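Threads > Robotics > Things that broke

Filed under: Shop Floor, Faults & Fixes

OK so a few of you asked why I went quiet on the Parnik table-setting demo. Short version: the right hand stopped letting go of things, and it took me two weeks to find out why. Long version is a thread, sorry.

Background for new folks. Two arms, two black hands, toy food, a basket, a bowl and a plate. Pick it up, put it over there, repeat. We'd done 784 clean runs in January and I was getting pretty smug about it.

Then on run 785 the hand closed on a bread roll and just kept closing. No error. The log said the fingers were open. My eyes said otherwise!
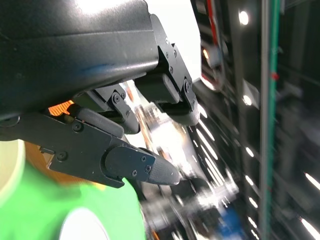
Fingers and pads up close. I have looked at these screws more than I've looked at my own family.

First guess was mechanical. A pad catching, a joint binding, grit somewhere. I pulled the hand apart, cleaned everything, put it back with fresh threadlocker. It ran 28 cycles and did it again. Great.

Second guess was the touch sensors. If a pad reads zero, the controller thinks it hasn't grabbed anything yet and squeezes harder. That one felt right, so of course I ordered new pads from Koutsoukos and sat around waiting for the box.

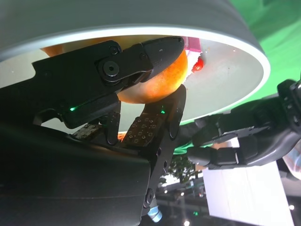

And the new pads changed nothing. Same squeeze, same cheerful "open" in the log. I did get a very clean set of readings out of it, and those readings showed the force climbing the whole time the software swore the hand was relaxed. So the sensors had been telling the truth and something upstream wasn't listening.

It was the Lorkero driver. After a dropped message it holds the last command and keeps reporting the next one as done. The last command was "close." I found 262 dropped messages in one afternoon, all of them on the right side — a wrist cable with a tired connector.

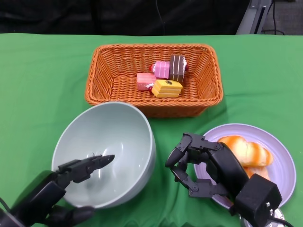
Bread side is the side that misbehaved. The bowl side never missed a beat.

So, 2 fixes. New cable, and a watchdog that kills finger power if the commands go stale. The second one should have been there from day one and that's on me. A toy roll doesn't mind being squashed but I reach onto that table all the time.

Also moved the e-stop to where I can hit it with my elbow. Do this. Go do it now, I'll wait.

If you're running the same driver at Tirdale or anywhere else, pull a cable on purpose (hands clear!!) and watch what the status line says. I'd love to hear if yours does it too.

February 2024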